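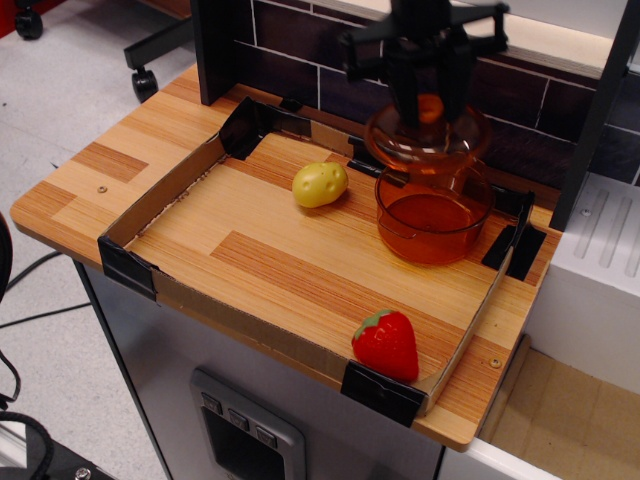

How many demonstrations do we need before the arm can learn a kitchen task? Going by January, almost 279 for the lid work, well over what I budgeted for.

Hi Yurani, so that's the big one for this month! Teófilo and I split the teleop between us, and we're a lot quicker than we were (my first 25 went in the bin, all jerky wrists). The glass pot lid is still the fussy bit. You've got to come straight down on the knob, and through the remote you can't feel a thing, so we've slowed the controller by 18 per cent and I reckon the recordings look much smoother.

We've also started mixing up where the toy potato and strawberry sit in the tray, so the policy doesn't just memorise one layout.

Money's on track except for gripper fingers, where we've used 2 spare sets already. Could Gullstead cover a third? Gilberto has the quote, and I'll ring you Monday after lunch about it.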